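One Desk, One Wall: Fitting a Work Surface into a Shelving Unit
Final project report, Furniture and Small Spaces studio
Bogdan Surdu

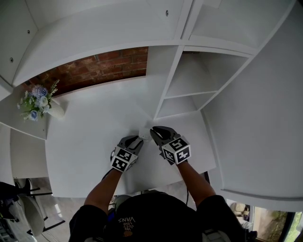

My project started with a simple complaint. I live in a small apartment and I had nowhere to work except the kitchen table, and every evening my drawings had to move so that dinner could happen. So when the studio asked us to study one piece of furniture in depth and suggest how to use it better, I picked the thing I most wanted to own: a desk that is part of a shelving unit, with storage going up and around it and a clear surface in the middle. I had a great time with this one and I hope some of that comes through.

Why a built-in desk

A freestanding desk is a lot of furniture for what it does. It needs legs, and the legs need floor, and then you buy a shelf to go next to it, and the shelf needs floor too. A desk that shares its sides with the shelving gets rid of that doubling. The side panels hold the desk up and also hold the shelves up, and the whole thing reads as one object against the wall. I knew this in theory from our reading, but it was much more exciting to stand at one and notice how calm the room felt!

The unit in our study room is white all the way through: white desk, white uprights, white shelf running along above. The desk surface is matte, and I can't say enough good things about that. I had been leaning toward a glossy top for my own place (they look so crisp in catalogs), but a shiny surface throws the lamp right back at you when you are trying to read pencil lines. On the matte top a sheet of tracing paper lies there quietly and you can see what you drew.

The gap at the back

My favorite detail is one I nearly walked past. The upper shelf does not sit tight down on the desk, and there is no back panel filling the space between them. There is a horizontal gap, and through the gap you see the wall of the room, which is red brick with pale mortar. It's only a strip, but it does a huge amount of work. All that white could easily feel like the inside of a refrigerator, and the brick warms it up without adding a single thing to the desk.

When I started sketching my own version I drew it with a full back panel, mostly out of habit. My first cardboard model had one as well. Then I cut the panel out with a knife to see what would happen, and the model immediately looked deeper. I kept the cut version and threw the panel away. (I still have the piece, it makes a decent ruler.)

There are practical points too. An open back gives you somewhere to lead a lamp cord. It also means pencils roll off the back of the desk, so my drawings include a low lip along the rear edge, just high enough to stop a pencil and low enough that the brick still shows.

The flowers

On the left side of the desk there is a short white partition, and against it stands a white vase with artificial flowers, pale blue and white roses with leafy green sprigs and some fern-like fronds. I had planned to leave decoration out of this report completely. I thought of it as something people add after the designer has gone home. Spending time at the desk changed my mind.

The vase turns out to be a very good test of the layout. It sits at the side, where the partition gives it a little backing, and the middle of the surface stays free. If a desk can take an object like that and still leave you a generous place to work, the proportions are right. If the vase is constantly in the way, the desk is too narrow, and no amount of tidying will help. I now put a mug or a jar in the same position on every desk model I make, scaled down of course, and it has caught two bad layouts already.

I also came around on artificial flowers in general. A desk inside a shelving unit can be a dim spot for a plant, and a pot that needs watering is a risk next to paper. Fake roses ask for a wipe with a dry cloth. The pale blue is the only cool color near all that brick and I think it was a lovely choice.

Reach

The part of the project I enjoyed most was thinking about reach. It sounds dry and it is anything but. A desk under a shelf has two kinds of depth: how deep the surface is, and how deep it feels once there is a shelf above the far end. Small things migrate to the back. An eraser, a lump of putty, a wad of paper, anything light gets pushed away from you as you work, and then you have to lean in under the shelf and fetch it.

When you are standing, this is easy, because your arms come down at an angle and you can see over what you are doing. When you are sitting, the shelf comes into your view much sooner and you tend to grope. I tried both positions with my full-size mockup at home, which was a door laid across trestles with a plank above it on stacked books. Standing was comfortable right away. Sitting was fine for the front half of the surface and annoying for the rest.

My answer was to raise the upper shelf in the design a little and to treat the back of the desk as a parking area for things I don't need every minute. Lamp, tape, the pot of pens. The front stays bare. Once I had written that down as a rule, the mockup got noticeably nicer to use, even though nothing about it had been rebuilt.

The design

I named my design Corrigan, after the street where I bought the door. It is a single bay with the desk between two uprights, a long shelf above, and a short partition on the left that creates a small parking spot for the vase (or mug, or whatever you like). There are 6 panels in total, and I worked hard to keep it to that number because each extra panel means more cutting and more edges to finish.

The desk is 130 centimeters wide. I went back and forth on this for most of October. A wider one would have been luxurious for large drawings, but it would have blocked the radiator in my apartment, and I promised myself early on that this would be a design for a real room with a real radiator in it. At this width I can lay out one big sheet and still have an open sketchbook beside it.

Everything is white, yes. I tried a version with a natural wood top and it was handsome, but in my room it fought with the floor. I made up two sample boards in different whites, a cooler one and a creamier one, and leaned them against my wall for a week. The creamy one looked dirty by evening. The cool one stayed white in every light I could give it, so that is what I specified.

Hardware was a small obsession. On the unit we studied there are small round spots on the upper shelf panels, either holes or screws, and I like that they are left plain. My first drawings hid every fixing with plugs. In the final set I left them showing and lined them up carefully, so that they look like they belong. It saves time in assembly and it makes the thing easy to take apart when I move.

Keeping it clear

A white desk shows everything, and I mean everything. Graphite, crumbs, the ring from a cup. I decided to treat this as useful information. At the end of a session I put everything away that has a place, pile up everything that doesn't, and then look at the pile. After a couple of weeks the pile told me exactly what storage was missing: a flat slot for paper, and somewhere for chargers.

The paper slot went into the design directly under the upper shelf, on the right. The chargers were harder. Cords trailing across a white surface catch the eye immediately and they also catch your sleeve. I drew a notch in the rear lip so they can drop down behind the desk, and at home I tested the idea with a notch sawed into the door. It works well as long as you remember to thread the plug through before you load up the shelf. I forgot every time.

What I would do next

The mockup has been standing in my living room all semester and I am not ready to give it up, so the obvious next step is to build Corrigan properly. I would like to test the paper slot with wet-weather paper, the kind that curls in a humid room, because I suspect the slot is a bit too tight. I would also like to try the partition on the right for a left-handed friend, and see whether the vase spot and the paper slot can simply trade sides.

I also want to draw a wider version with two bays for shared rooms. The long shelf would need a support in the middle, and I don't yet know how to add one without losing the open strip at the back. My current sketch uses a slim upright set forward from the wall so the brick, or whatever wall you have, carries on behind it. It needs another model. I have plenty of cardboard left.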